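4.2 Student-collected demonstrations

The second-year practical at Skirkham was reorganised in April so that each group of two collected its own training data before any policy was fitted. Groups recorded 40 demonstrations per task by kinaesthetic guiding, with joint positions logged and the operator's hands clear of the workspace at replay. Episodes in which the object slipped were labelled as failures and kept in the Grusana set. 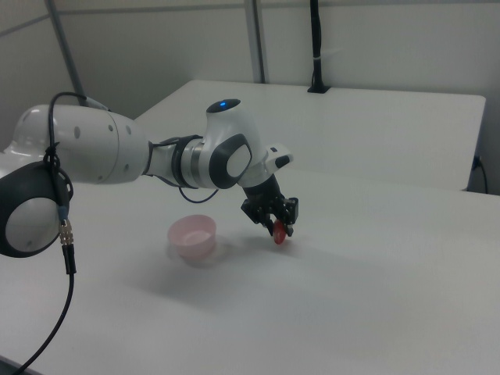
Figure 6. Arm and workspace for the pick-and-place task.

Grasp height was the parameter students most often set poorly. Tawhiri's marking rubric therefore scored the vertical approach separately from the lateral transfer, and groups were asked to report both errors in millimetres. In the pose of Figure 6, with the red object pinched between the jaws just above the tabletop and the pink bowl to the left of the gripper, a small error in height would bring the fingers into contact with the table. The Cosgrove controller limits contact force but does not correct the trajectory.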